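Breltine 把持計画・知覚ソフトウェア
製品概要|機能|動作環境|ライセンス|改訂情報|問い合わせ

Breltineは、手持ちグリッパーで収録した作業データから把持姿勢の候補を推定し、ロボットアーム用の軌道に変換するソフトウェアパッケージである。知覚、計画、制御インターフェース、データ検査の各モジュールで構成され、個別に導入できる。対象は軟包装品、袋物、チューブ状容器など、把持中に形状が変わる物品の取り扱いである。
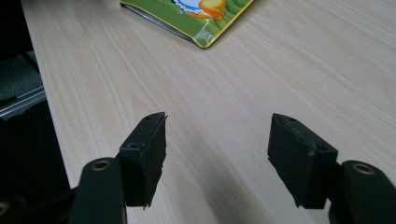
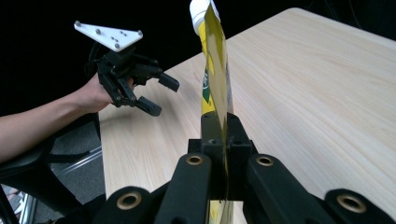
製品の位置づけ

剛体を前提とした把持計画では、物体の三次元モデルと姿勢が得られれば、接触点の候補を幾何学的に列挙できる。軟包装品ではこの前提が成り立たない。内容物の偏り、包材のしわ、透明部の反射によって外形の推定値が変動し、指が接触した時点で形状も変わる。Breltineは物体モデルの事前登録を必須とせず、指先パッドと物体表面の相対関係を手先視点の画像列から推定する。

収録側と実行側で同じ手先座標系を用いる構成を標準とする。座標系の原点は左右パッドの中点に置き、接近方向をZ軸、開閉方向をX軸とする。パッド形状を変更した場合は、設定ファイルの寸法値を更新したうえで再校正を行うこと。

モジュール構成

知覚モジュール(breltine-percept)
手先カメラの画像を入力とし、物体領域、作業面、指先領域を分離する。指先領域は既知形状として扱い、マスクは開閉量に応じて毎フレーム更新する。もう一台のグリッパーや作業者の手が視野に入る収録では、それらを動的遮蔽物として分類し、物体領域の推定から除外する。光沢のある包材については、飽和画素の周辺で輪郭の信頼度を下げる処理を既定で有効にしている。無効化する場合はspecular_guardをoffに設定する。
木目のある天板では、木目の縞が細長い物体の輪郭として誤検出されることがある。作業面テクスチャの登録機能を使用すると、空の状態で撮影した天板の画像を基準として誤検出を抑制できる。登録は照明条件ごとに行う。

計画モジュール(breltine-plan)
把持候補の生成、順位付け、接近軌道の計算を行う。候補の評価項目は、パッド面と物体表面の角度差、予測される接触面積、天板との干渉余裕、視野内での遮蔽率である。各項目の重みは物品分類ごとに設定できる。
平置きの薄い袋に対しては、天板に沿って指を差し入れる候補と、上方から包材をつまむ候補を別系統で生成する。縦長の軟質容器に対しては、長軸に直交する挟み込みを優先し、キャップ部およびシール部を禁止領域に指定できる。禁止領域は画像上の多角形、または物体長軸に沿った区間で記述する。

双腕調停モジュール(breltine-dual)
2台のグリッパーを同一の作業空間で扱う場合に使用する。各手先の予約領域を時間軸上で管理し、重複が生じる軌道には待機区間を挿入する。受け渡し動作では、受け側の把持成立を判定した後に渡し側の開放を許可する。判定条件は開閉量の停滞、モーター電流、画像上の相対変位から選択でき、複数条件の論理積も指定できる。
待機区間の挿入で解が得られない場合、モジュールは両腕を停止し、エラーコード448を返す。自動復帰は行わない。復帰手順は運用マニュアルの「予約領域の競合」の項を参照のこと。

制御インターフェース(breltine-link)
計画結果をアーム制御装置に送出する。Grenexシリーズ制御装置には専用ドライバーを用意している。その他の制御装置では、関節角列またはデカルト座標列のいずれかでストリーミング出力を行う。指令周期と計画周期は独立しており、計画側の遅延が生じた場合は直前の軌道を減速しながら終端まで追従する。

データ検査ツール(breltine-inspect)
収録データの欠落、時刻ずれ、手先姿勢の跳躍を検出する。出力はCSV形式およびブラウザー表示用のレポートである。検査項目は13項目あり、しきい値は項目ごとに変更できる。不合格区間は削除せず、除外フラグを付けて保持する。フラグの解除は手動操作に限る。

主な仕様

対応入力:カラー画像(手先視点、1系統または2系統)、手先姿勢、グリッパー開閉量
対応グリッパー:平行開閉式、リンク開閉式(2指)
計画周期:25 Hz(標準設定)
画像リングバッファー:900フレーム(1系統あたり)
座標系:右手系、単位はメートルおよびラジアン
設定形式:YAML
API:C++、Python
ログ形式:独自バイナリー形式(変換ツール付属)

動作環境

64ビットLinux環境で動作する。知覚モジュールにはGPUが必要である。計画モジュールおよびデータ検査ツールはCPUのみで動作する。仮想マシン上での制御インターフェースの使用はサポート対象外とする。
収録機と実行機を分ける場合、両者の時刻同期を事前に確認すること。同期誤差が設定値を超えたデータは、検査ツールが警告を出力し、学習用セットへの書き出しを保留する。

導入手順

1. ライセンスファイルを所定のディレクトリーに配置する。
2. インストーラーを実行し、使用するモジュールを選択する。
3. グリッパー定義ファイルに、リンク長、パッド寸法、最大開口幅を記入する。
4. calib_handを実行し、手先カメラとパッド中点の変換行列を求める。
5. 作業面テクスチャを登録する。
6. 検査ツールで試験収録データを確認する。
7. 計画モジュールを模擬実行モードで起動し、干渉余裕の表示を確認する。
8. 制御インターフェースを低速設定で接続する。

手順4の残差が許容値を超えた場合は、カメラ固定部の緩みとパッドの取り付け状態を点検し、校正をやり直す。残差を許容値の変更で回避しないこと。

パッドの摩耗と再校正

発泡材やゴム系のパッドは使用に伴って表面形状が変化する。Breltineは指先領域のマスクと定義形状の差を記録しており、差が継続して増加した場合にpad_driftの警告を出力する。警告は計画を停止しないが、接触面積の予測値に影響する。パッド交換後は定義ファイルの交換日欄を更新し、手順4以降を実施する。
角部のほつれなど局所的な変化は、マスク差が小さく警告に至らないことがある。定期点検では目視確認を併用すること。

Kutow収録フォーマットとの互換性

Kutow形式の収録データは、付属の変換コマンドで取り込むことができる。画像、手先姿勢、開閉量は変換対象に含まれる。音声トラックおよび作業者の注釈は変換されない。注釈を引き継ぐ場合は、時刻列を含むCSVを別途用意し、import_notesで結合する。
旧版のKutow形式では開閉量が正規化値で格納されている。変換時に最大開口幅を引数で与えること。引数を省略した場合、変換は中断される。

Kolářソルバーについて

計画モジュールの軌道最適化には、標準ソルバーのほかにKolářソルバーを選択できる。Kolářソルバーは干渉制約の多い配置に向くが、初期解の影響を受けやすい。双腕構成での使用時は、初期解を標準ソルバーで生成する二段構成を推奨する。設定キーはsolver.primaryおよびsolver.seedである。両キーに同じ値を指定した場合、二段構成は無効となる。

制限事項

・三指以上のハンドには対応していない。
・全面が透明な包材は、物体領域の推定対象外とする。
・液状内容物の移動による重心変化は、計画時に考慮されない。
・物品が作業面の縁から張り出している場合、張り出し部の把持候補は既定で生成されない。allow_overhangをonにすると生成される。
・本ソフトウェアは安全機能を提供しない。人と作業空間を共有する場合は、別途安全装置を設けること。

ライセンス形態

開発ライセンスと実行ライセンスの二種類がある。開発ライセンスには全モジュールとデータ検査ツールが含まれる。実行ライセンスは制御装置単位で発行し、双腕調停モジュールは追加オプションとする。評価版は模擬実行モードに限定され、制御インターフェースからの出力は行われない。

改訂情報

10月改訂版の変更点は次のとおりである。
・リンク開閉式グリッパーのマスク更新処理を変更した。
・Kutow旧形式の変換時に、先頭フレームの時刻が重複する不具合を修正した。
・検査レポートに手先姿勢の跳躍区間の一覧を追加した。
・specular_guardの既定値をonに変更した。既存の設定ファイルに値が記載されている場合は、その値が優先される。

問い合わせ

技術的な問い合わせには、使用版数、グリッパー定義ファイル、検査レポートを添付すること。ログファイルは変換前のバイナリー形式で提出する。木曜日は保守作業のため、ライセンスサーバーの再発行処理を停止する。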